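Perguntas frequentes sobre canecas, copos e escorredor

Desde que comecei a escrever sobre cozinha pequena, a caixa de mensagens virou um consultório de louça. Juntei aqui as perguntas que mais se repetem, com as respostas que eu dou para as amigas (e para a minha mãe, que discorda de metade). Se a sua dúvida não estiver na lista, manda pelo formulário que eu vou acrescentando!

Caneca seca de boca para baixo ou para cima?

Para baixo, sempre que der. A água escorre, não junta poça no fundo e pronto. Só que caneca totalmente emborcada numa superfície lisa abafa e fica com aquele cheirinho de armário fechado, então o ideal é um apoio vazado ou uma leve inclinação. Se a sua tem aquele rebaixo na base que segura água, dá uma sacudida antes de apoiar. E se você for secar com pano na hora, tanto faz a posição.

Qual escorredor você recomenda para quem só lava copo e caneca? 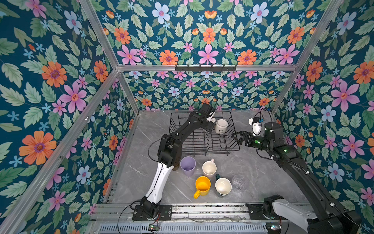

Eu já tive de inox, de plástico, de bambu (mofou em um verão) e hoje sou do time do arame, porque passa ar por todo lado e lavar é fácil. O que muda muito de um modelo para outro é o espaço entre os fios. Com divisórias paralelas, como nesse preto, o prato fica em pé que é uma beleza, mas a caneca já vai se ajeitando como pode – repara na branca, tombada de lado, com a boca virada para cima. Nessa posição pode sobrar água lá dentro, então eu giraria a caneca até a boca apontar para baixo. Se você quase não lava prato em casa, procure um cesto mais aberto, sem tanta divisória.

Quanto custa um bom?

Depende demais da loja. O meu é da Brastville e paguei 39 reais numa liquidação de fevereiro. A Najwa Saab, leitora antiga daqui, me escreveu contando que pagou 52 num parecido da Guo e que a pintura continua inteira. Eu não gastaria muito mais que isso em escorredor de copo. Olhe os pontos de solda antes de comprar: é por ali que a ferrugem costuma começar.

Posso misturar plástico e cerâmica no mesmo escorredor?

Pode, sim. Só coloque primeiro o que é pesado e deixe o plástico por último, senão a caneca empurra o copinho e você passa a tarde reorganizando tudo. E deixe um dedo de distância entre uma peça e outra, que cerâmica batendo em cerâmica lasca na borda, e borda lascada machuca a boca.

Minha bancada é minúscula. Onde deixo a louça que ainda não coube?

Em cima de um pano limpo, ao lado da pia, e você vai fazendo rodízio. Eu lavo em duas levas aos domingos, quando a casa enche: primeiro tudo que é de água e suco, depois o que teve café e leite. Enquanto uma leva escorre, a outra espera. Não empilhe caneca molhada dentro de caneca molhada, por favor, porque uma gruda na outra e na hora de puxar vai a asa embora (perdi uma linda da Plarideo assim, chorei e tudo).

E se o escorredor for pequeno, quantas peças ponho de uma vez?

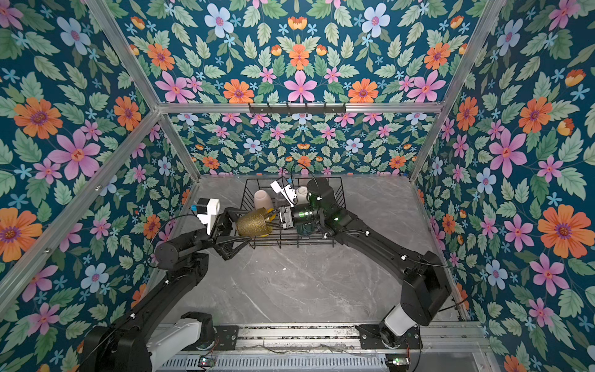

Menos do que cabe, essa é a minha regra! Se o ar não circula, demora o dobro e você acaba secando no pano do mesmo jeito. Gosto de começar pelos cantos do fundo e vir para a frente. No cesto da foto, o copo rosa-claro está lá atrás, à esquerda, e o branquinho ficou mais para a direita, também no fundo, então dá para continuar a fila sem esbarrar em nenhum dos dois. O rosa está em pé, e copo de plástico eu viro assim que acabo de lavar, que plástico segura gotinha como ninguém.

Como tiro mancha de café da caneca clara?

Bicarbonato com um pouquinho de água, até virar uma pasta, e esponja macia. Deixo agir 5 minutos, esfrego e enxáguo bem. Nada de palha de aço – risca o esmalte e depois mancha mais ainda.

Vale a pena pendurar as canecas em ganchos?

Vale, se a parede aguentar e se você usar as canecas toda semana. As que ficam paradas pegam pó e gordura do fogão, aí tem que lavar antes de usar e perde a graça. O Barış Gökçe, que me mandou a dúvida, tinha pensado numa barra da Futora embaixo do armário. Minha sugestão para ele foi medir a asa antes: asa grossa não entra em gancho miúdo. E só pendure caneca bem seca, para não pingar na bancada.

O fundo do escorredor está com uma crosta branca. O que é?

Deve ser calcário da água. Vinagre branco morno num borrifador, espera um pouco, escova de dente velha e enxágue. Eu tenho um pote de 900 ml reservado só para essa mistura, debaixo da pia. Em peça pintada, teste num cantinho antes e seque bem no final.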